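Folding on the bed

I moved the folding out of the laundry room in July. The counter in there is 18 inches deep, and a T-shirt laid flat hangs off the front of it. I put up with that for a long time and then one evening carried the basket into the bedroom and did it all on the bed.

I've kept doing it that way. The bed is the biggest flat surface in the house and it is already at a decent height for me. I strip off the comforter and pillows first and work right on the sheet.

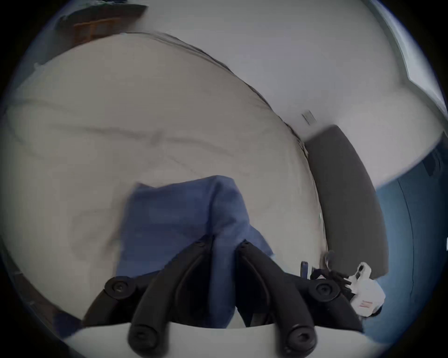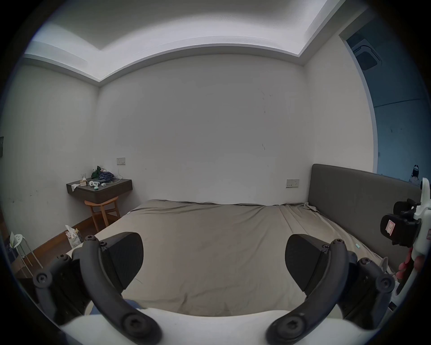 Something blue to fold, and a bed to do it on.

Doesn't lint get all over the sheet, asked one reader after my last laundry post, and wouldn't a folding board on the dining table be easier on the back? Yes to the first, some. Dark towels are the worst for it. I do towels on top of the dryer now and keep the bed for clothes, pillowcases and napkins. A lint roller takes care of what's left, two or three passes before the comforter goes back on.

On the second question, I tried the table. It's fine if the table is clear. Mine has mail on it most of the time, and the chairs have to be pulled out so I can get close enough. I also own a folding board, a Prodeck, the hinged kind with flaps. It makes a very even stack of shirts. It's also slow, and it does nothing for pants or anything small. It lives behind the closet door and comes out when I pack for a trip.

My back was the thing I expected to complain about. Standing and leaning over a mattress for half an hour isn't good. What I do is stand right up against the side and keep the pile close to the edge. Anything I have to reach across for gets folded last. If it's a big load I sit down for the socks.

The order I use, for whatever it's worth to anyone:

Jeans and other heavy pants go first. In half lengthwise, then in thirds. They make the base of the stack.

Shirts next. I fold the sleeves back, then in half, then in half again. I tried the file-folding method with everything standing up in the drawer and went back to flat stacks after a month. My drawers are too deep for it and the shirts fell over each time I took one out.

Small cloths after that, the napkins and the dishcloths. I fold these in half and in half again and press down on the crease with the flat of my hand. A mattress gives under you, so the crease never gets as sharp as it would on a table. For napkins I don't care. For a dress shirt I would, and those go straight on a hanger anyway.

Socks and underwear last, and the underwear doesn't get folded at all.

The wrinkles in the sheet bothered me at first. You lean on it, you drag things over it, and by the end the whole thing has shifted. A deep-pocket fitted sheet helped a lot. The one I use is from Trusen and the elastic goes all the way around, so the corners stay put and only the middle moves. I had a Uvmont set before that with elastic at the corners only, and it popped off on the wall side nearly every time. Nice soft cotton though. I still have the pillowcases.

One more thing on sheets. If you're going to fold on the bed, do it the night before you change the bedding. Then any lint goes in the wash with it and you can skip the roller. I worked this out embarrassingly late. My sheets come off every 2 weeks and I do a load of clothes more often than that, so it only lines up half the time, but half is something.

The laundry room counter hasn't gone to waste. The detergent is on it, and the stain stick, and a shallow tray from Barrientos that catches what comes out of pockets. I check pockets before the wash now and still find things when I fold. Receipts mostly, and hair ties. Small stuff is easy to lose on a bed. I run my hand over the sheet once when the stack is done.

I'm going to try a cotton blanket spread over the sheet as a folding layer, something I can take outside and shake. It would solve the towel problem too. The only one I have that's the right size is packed away with the winter things, and I haven't felt like digging for it.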